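Rolel Pal Passive Volume and Tone Harness – Frequently Asked Questions

Last updated Feb 14, 2023

General

What is the Pal harness?
The Pal is a pre-wired control assembly for electric guitars and basses with passive pickups. It replaces the volume pots, tone pots, capacitors, switch wiring and output jack in one piece. Pickup leads connect to screw terminals, so no soldering is needed for a standard install.

Which versions are available?
Two-knob (one volume, one tone), three-knob (one volume, two tones) and four-knob (two volumes, two tones). The two-knob version is sold with or without a three-way switch. The others always include a switch. A five-way switch is fitted to the three-knob version only.

Does the harness need a battery?
No. All versions are fully passive.

Can I use it with active pickups?
Not recommended. The pots are 250k or 500k depending on version, and most active pickups are designed for 25k. Connecting an active pickup to a 500k pot will not damage anything, but the volume control will behave like a switch over most of its rotation.

What is the difference between the Pal and the Modov?
The Modov has push-pull pots for coil splitting and phase reversal. The Pal has standard pots only. The terminal blocks are the same, and pickups already prepared for one will connect to the other. The Modov needs a deeper control cavity.

Electrical

Should I choose 250k or 500k?
Use 250k for single coils and 500k for humbuckers. A lower value loads the pickup more and lowers the resonant peak, which is heard as less treble. For a mixed set, most players order 500k and turn the tone control down slightly on the single coil positions.

What is the tolerance of the pots?
Plus or minus 10 percent. Each pot is measured before assembly, and the reading is written on the card inside the box. If your card is missing, send us the serial number printed on the bag and we will look it up.

What taper is used?
Audio taper for volume and tone. Linear taper volume pots can be supplied on request for the two-knob version. We do not supply mixed tapers on the four-knob version.

Which capacitor is fitted?
A 0.022 microfarad film capacitor on the 500k versions and 0.047 on the 250k versions. The capacitor sits in a two-pin socket and can be changed without tools. Lead diameter must be 0.8 mm or less.

Is a treble bleed included?
The three-knob and four-knob versions have one. It can be taken out of circuit by removing the small jumper next to the volume pot. Keep the jumper if you remove it. On the two-knob version there is a position for a treble bleed on the board, but the parts are not fitted.

My tone control does nothing until it is almost at zero. Is it faulty?
Probably not. With a low-output pickup and a short cable, most of the audible change happens in the last part of the rotation. Check that the capacitor is fully seated in its socket. If there is no change at all, including at zero, contact us.

Fitting

What cavity depth do I need?
Measure from the underside of the top to the inside of the cavity cover. The Pal needs 32 mm. The Modov needs 41 mm. Carved tops should be measured at the volume pot position, where the wood is often thickest.

Are the shafts long or short?
Short shafts are standard, with a threaded bushing of 9.5 mm. Long shafts, with a bushing of 19 mm, are available for carved tops. Shafts are split with a fine spline. Solid-shaft knobs with a set screw will fit, but tighten them lightly.

How do I prepare the pickup leads?
Strip 5 mm of insulation from each conductor. Twist the strands, do not tin them, and insert them fully before tightening. Tinned wire deforms slowly under a screw and the connection can become loose over time. Bare shield and ground conductors go to the terminal marked G.

My pickup has four conductors and a shield. Where do they go?
For normal series humbucking, join the two middle conductors together and insulate the joint. The hot conductor goes to H. The remaining conductor and the shield both go to G. Conductor colors differ between makers, so follow the chart supplied with your pickup.

Two pickups sound thin and hollow when used together. Why?
They are out of phase with each other. Swap the hot and ground conductors on one of them, leaving its shield on G. This cannot be done with single-conductor braided leads, because the braid is the ground. In that case the magnet has to be reversed, and that is a job for a technician.

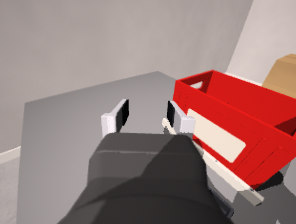

Do I still need a bridge ground wire?
Yes, if the guitar had one originally. Connect it to the spare G terminal. A loud hum that stops when you touch the jack plate but not the strings means that the bridge ground is open.

Does the harness need a shielded cavity?
It will work without one. Conductive paint or copper foil lowers noise with single coils. If you use foil, make sure that it does not touch the terminal block or the tip contact of the jack.

Ordering and support

Do you sell to repair shops?
Yes. Shop accounts have a minimum first order of 10 harnesses, and versions can be mixed. Ask for Meenakshi Tyagi.

Can you build a custom layout?
For runs of 100 or more. Send a drawing with hole spacing, switch type and pot values. Work is done at the Nallside shop and samples are approved before the run starts.

Is there a fault with early four-knob units?
Four-knob units with serial numbers up to 258 had the neck and bridge labels reversed on the terminal block. The wiring itself is correct. Either swap the pickup leads or ask for a replacement label. Units made after June are marked correctly.

What is the warranty?
5 years on pots, switch and jack. Damage from soldering directly to the board is excluded – use the terminals.

Who do I contact about a technical problem?
Write to Ruth Valderrama at the support desk. Include the serial number, the pickup model and the resistance measured at the output jack with all controls at maximum.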